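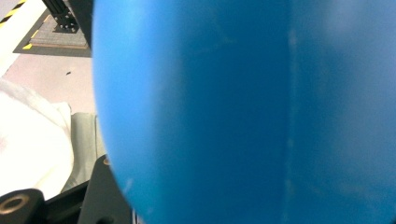
[skosau-users] Re: Tracking drops when the object gets close to the lens
From: Tonantzin Magaña
Date: August 7, 2021
To: skosau-users list
Cc: Duangjai Somboon

Afshin Fallahi wrote:

> Hello all,
>
> We are recording hand-held demonstrations for a pick and place task and
> running them through Skosau to recover the gripper path. Small items are
> fine. With the larger ones we lose the pose as soon as the object comes
> up between the fingers, and it usually doesn't come back until the
> object has been put down and the hand has backed off.
>
> Out of 1159 demonstrations in the set, 392 have a gap somewhere in the
> middle. Most of the gaps are short, but they all fall in the part of the
> motion we care about, between the grasp and the release.
>
> Things I have tried: lowering the feature threshold, slowing the operators
> down, brighter lights. The lights made it worse in one corner where the
> floor is already close to white in the video. Lowering the threshold gives
> me a path through the gap, but the path is wrong. In one of them the
> gripper goes through the floor.
>
> Questions:
>
> 1. Is there a setting that tells Skosau to ignore the object in hand?
>
> 2. Would you throw these demonstrations out, or fill the gaps by
> interpolation?
>
> 3. Terence Ackroyd told me off list that we should give up on hand-held
> and drive the arm remotely for large items. Has anyone done both and
> compared them?
>
> Afshin

Hi Afshin,

We had the same trouble at Dratunside from January until late spring. I'll take your questions in order and then add what changed in our procedure. Duangjai ran most of the recording sessions and has read this over. She corrected the part about the mask.

1. Ignoring the object

Yes, but only partly. There is a static mask and there is a moving mask. The static mask is for parts of the gripper that are always in view, and you should have that on already. If you don't, do it before anything else. Dark brackets and plates along the bottom of the picture carry screw heads, bushings and hard edges, and those are exactly what the feature finder likes. They never move relative to the lens, so they vote for "the camera is standing still."

The moving mask is meant for the object. It works on color and on motion disagreement, and for an object that takes up a quarter of the view it does a decent job. Once the object takes up most of the view, the mask can be perfect and you still don't have enough left. If the background is down to a strip on one side, the solver can see rotation fairly well and translation badly, and it will trade one for the other. I think that is your gripper going through the floor.

A big smooth object in one color is easier in this respect than a patterned one. There is little on it to track apart from a seam or a few scuffs. But a few scuffs are enough if the threshold is low. Please put your threshold back where it was. When you lower it, you start collecting features on the object itself, they all move together, and they agree with each other better than the background does. You get a confident path for the wrong thing.

We did find one setting worth changing, the minimum spread. By default Skosau accepts a pose if there are enough points, wherever they are. Raise the spread so that it refuses a pose when all the points are bunched in one part of the picture. You will get more gaps reported, which looks bad in the summary, but the poses you keep will be ones you can train on.

2. Throw out or fill

We do both, by length of gap. If the gap is short and the hand was moving steadily on both sides of it, we fill it from the inertial data and mark the demonstration as filled. If the gap includes the closing or the opening of the fingers, we throw it out. We tried to be generous about that at first. The policy we trained on the generous set learned to close a little early on large items, and it took Dulce Arriaga most of a week to trace that to the filled segments. Her test was simple. She trained once with the filled demonstrations and once without, and changed nothing else. The one without was smaller and better.

Please don't use plain interpolation across a grasp. People slow down a lot just before contact, then correct a little, then close. A straight line through that removes the part you were trying to show the robot.

I would also look at who recorded the 392. When we split ours by operator, one person had hardly any gaps on the same objects. She wasn't slower than the others. She held the gripper further back along the object and tipped it a little, and that left her a view of the floor past the side of it. We had everybody watch her recordings and copy the grip, and the gap rate came down before we had touched any software.

3. Hand-held against remote control

We have done both, on the same task and with the same 2 arms. Terence has a point for some items. With remote control you have the arm's own joint readings, so tracking is not a problem at all. Whatever is in front of the lens, you know where the gripper is. The demonstrations are also reachable by definition. With hand-held, a person will happily walk around the object and grasp it from the far side, and then the arm can't do it.

Against that, remote control was slow for us. The operators on the Montes rig took several times as long per demonstration, and the motions were stiffer. Anything with soft material was especially poor. People pushing cloth with a remote arm tend to stop, look, push and stop again, and the trained policy does the same. With the tool in their hand they feel the cloth bunch up and adjust without thinking about it.

What we settled on is a mix. Large rigid items are recorded by remote control. Cloth, bags and anything small are recorded by hand. Large soft items are still by hand, with the procedure below. The current set has more than 1085 demonstrations that passed the checks, mostly hand-held. I can't give you a fair comparison number for the two methods, as the objects were different by then.

One caution if you mix. The views don't match unless you use the same lens on the same bracket in both cases. Ours was off by a few degrees for a while and the policy could tell the two sources apart. Cerirby sells an adapter plate that fits our arms. We ended up machining our own because we wanted the fingers at the same height in the view too.

What we changed in the sessions

Start each recording with the gripper well back from the object and moving slowly from side to side. Let Skosau build its map of the area before anything gets in the way. Our early recordings started close up because people wanted to save time, and those were the ones that never recovered after a gap.

Give it something to see low down. The objects are usually on the floor or near it, and when one is in hand, floor is most of what is left in view. A plain pale floor under bright lights has very little to track. Mats with a clear edge help, and so do strips of tape, provided they don't repeat too evenly. Long runs of striped hazard tape look attractive to the feature finder, but the stripes all look the same and it can slip by one stripe and not notice. We broke ours up with odd-shaped pieces of plain tape at uneven spacing. After that the slipping stopped in all but a few recordings.

Tape down anything that can shift. Loose cloth near the object is a nuisance. It has plenty of folds to track, then somebody drags it with a foot or with the object and half the map moves. If the cloth is part of the task, mask it or keep it on one side and have enough fixed background on the other.

Fix the exposure. With it on automatic, a large dark or strongly colored object coming close makes the camera open up, and the floor behind it washes out just when you need it. I suspect this is what happened in your bright corner. Set it for the floor and accept that the object will look dark. The policy didn't mind as long as it was the same on the arm.

After the release, back off along the way you came in. If the map was good, it will pick up again within a moment, and a gap with a good pose on each side is far easier to judge than one that runs to the end.

Check while people are still there. We run the tracker on the first ten recordings of a session before doing any more. Twice that has caught a bracket that had worked loose, which shows up as a slow drift and would have cost us the day.

If you can put two or three of the bad ones somewhere I can download them, with the calibration file, I'll run them with our spread setting and send you the output. Pick at least one where the object comes in from the right and one where it comes in from the left. Please also say which version of Skosau you are on. The moving mask was rewritten at some point this year and the older one behaves differently near the edge of a wide lens.

Tonantzin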